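## 4. Butterfat separation in spiced cider batters

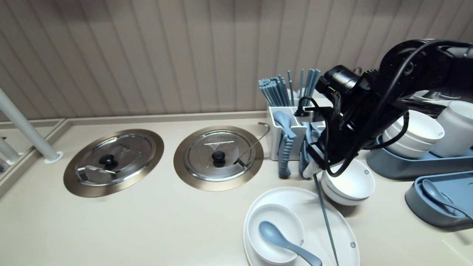 The earlier trials left open whether the fat layer that forms on hot buttered cider depends mainly on the butter or on how the batter is made. Yousafzai's first series used a single butter and a single sugar, and the drinks were poured at one temperature, so the two could not be told apart. The present section reports the second series, in which the batter was varied and the cider held constant.

### 4.1 Materials

All drinks were made with one pressing of Brokley dry cider, bought as a single lot and kept at cellar temperature until use. Batter consisted of unsalted butter, dark muscovado sugar, ground cinnamon, ground nutmeg and a small amount of salt. Three methods of preparation were compared:

- **Creamed.** Butter at room temperature was beaten with the sugar until pale, and the spices were folded in at the end.
- **Melted.** Butter was melted over low heat, the sugar stirred in, and the mixture chilled until firm.
- **Ice cream base.** Creamed batter was blended with an equal weight of softened vanilla ice cream and refrozen.

The third method follows common household practice in the Leckie district, where the base is made in quantity in the autumn and kept in the freezer. We are grateful to the households who lent us their recipes. The proportions differed a good deal from kitchen to kitchen, and we settled on the median value for each ingredient.

Spices were ground on the day of use. Pre-ground nutmeg was tried in the pilot and dropped, as the particles were coarse enough to settle and be mistaken for undissolved sugar.

### 4.2 Procedure

Cider was heated in a covered pan and poured over a level spoonful of batter in a warmed mug. Each drink was stirred for the same period and left to stand. Separation was scored by two assessors on the scale in Section 2, in which 0 denotes no visible fat and 5 denotes a continuous layer across the surface. Assessors did not know which batter they had been given. Where their scores differed by more than one point, the drink was discarded and made again. In all, 214 drinks were scored, of which 134 used fresh batter and the remainder used batter that had been frozen and thawed once.

A short tasting followed each session. Tasters were asked for the strength of spice, the feel of the drink in the mouth, and whether they would finish the mug. These answers are treated as secondary and are not used in the main comparison.

### 4.3 Results

Melted batter separated most quickly. In nearly every case droplets were visible as soon as stirring stopped, and they had joined into larger pools by the end of the standing period. Creamed batter gave smaller droplets which were slower to join. The ice cream base gave the lowest scores of the three, and a continuous layer was never recorded for it.

Freezing had little effect on the creamed batter. It raised the scores for the melted batter slightly, although the difference lay within the spread between assessors and we draw no conclusion from it.

Spice strength did not follow separation in the way we had expected. Drinks with a heavy fat layer were rated as more strongly spiced at the first sip and weaker by the end. Kurtuluş (personal communication) reports the same pattern in mulled ale and puts it down to the aromatic oils of cinnamon and nutmeg passing into the butter. Our data fit this account but do not test it directly.

Tasters were less willing to finish drinks made with melted batter. Several wrote "greasy" or "oily on the lip" on their sheets. The ice cream base was well liked for texture, but was thought too sweet by those who normally take their cider dry.

### 4.4 Discussion

The ranking of the three methods agrees with what is known of milk proteins and of the stabilisers in commercial ice cream, both of which help to keep fat dispersed. The good showing of the creamed batter is harder to explain. Sugar crystals may keep the butter in small portions while it melts, and a finer sugar should then give lower scores. A trial with caster sugar is planned for March.

Two limits should be noted. The mugs were all of the same width, and a narrower mug would give a thicker layer for the same amount of fat. The Brokley cider is also fairly acidic, and acid is known to affect milk proteins. The Gallik pressing used in Section 3 is milder, and the two sets of scores should not be pooled.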